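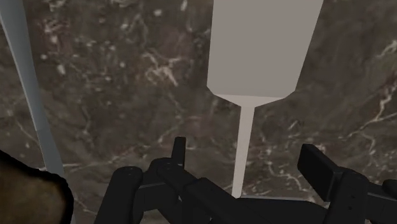 Attachment 1: wrist view from the simulator, gripper open, paddle handle between the fingers.

Ticket 286
Subject: Open day demo, arm will not close on the paddle
Project: Jalance
Site: Prydderch workshop, front room
Priority: High (visitors due in December)
Status: Closed

Reported problem

We are setting up the simulator stand for the open day. The plan is that visitors watch the arm pick up the flat grey paddle on the big screen, then press a button to run it again themselves. The pick worked all last month on the office machine. On the demo machine the arm goes down over the handle, stops with the fingers open and sits there until the run times out. No error on the visitor screen. The operator screen shows "grasp wait" and nothing else.

It does this every time with the marble surface loaded. We have not tried the plain one yet.

Steps already taken by the site

Restarted the simulator. Restarted the demo machine. Loaded the Jalance scene again from the shared drive. Swapped the button box for the spare. Same result.

Reply 1, support

Thanks for the attachment. The approach looks reasonable from the wrist view, with the handle in the gap between the two fingers, so I would leave the arm path alone for now. Please send:

The run log from a failed pick.
The scene version shown in the bottom bar.
Whether the timeout is still the one we shipped.

Please also run it once on the plain surface and say what happens.

Reply 2, site

Log attached. Scene version is 17. The timeout has been changed, but we don't know when. It reads 2590 ms. On the plain surface the pick fails in the same way, so it is not the marble. We would like to keep the marble if possible as it shows up well on the screen from the back of the room.

Something else we noticed. If we start the pick from the operator screen and not from the button box, it works about half the time.

Reply 3, support

The log shows the close command being sent, but it is sent before the arm has reported that it is in position. The controller ignores it and waits for another one, which never comes. The shorter timeout then ends the run. On the office machine the arm reports in position sooner, so the two messages arrive in the right order and you don't see the fault.

Your result from the operator screen fits this. That route adds a small delay before the close is sent.

Please try the following:

1. Stop the run and open the Jalance settings.
2. Under Grasp, turn on "Wait for position".
3. Put the timeout back to default.
4. Save, close the simulator fully and open it again. Reloading the scene is not enough.
5. Run the pick from the button box.

Leave the marble surface on.

Reply 4, site

Done. First run picked up the paddle and put it down again. Second run the same. On the third the arm picked it up but the visitor screen went blank and came back on the wrong view. We got it showing the side view again from the menu. Is that related?

Reply 5, support

No, separate fault. The visitor screen goes back to the first view in the list whenever the display drops out. Check the cable at the back of the big screen, and move the side view to the top of the list so that it comes back on the right one if it happens again. I have opened a new ticket for the display under Ustero, as they supplied the screen.

Please keep this ticket to the grasp fault.

Reply 6, site

Cable was loose. Side view is now top of the list.

We left the pick running on a loop over lunch, with the button box taped down. 286 would have been nice to match the ticket, but we stopped it at over 100 as we needed the machine. No failed picks in the log.

One question for the day itself. School groups will press the button more than once. Does that matter?

Reply 7, support

Extra presses are dropped while a run is in progress. If somebody holds the button down, the next run starts as soon as the arm is back at its start position, the same as you saw with the tape. If you want a pause between runs, set "Rest time" to 2 seconds on the same page as the timeout.

Please save a copy of the settings once you are happy and keep it on the demo machine. The copy on the shared drive still has the old values and will bring the fault back if anyone loads it.

Reply 8, site

Rest time set. Settings saved locally as Nusska_front_room. The shared copy has been renamed with OLD at the front so that it doesn't get picked up by mistake.

Happy for this to be closed.

Resolution

Close command sent before in-position message. Fixed by turning on "Wait for position" and restoring the default timeout. Default for "Wait for position" to be changed to on in the next release. Display fault moved to its own ticket.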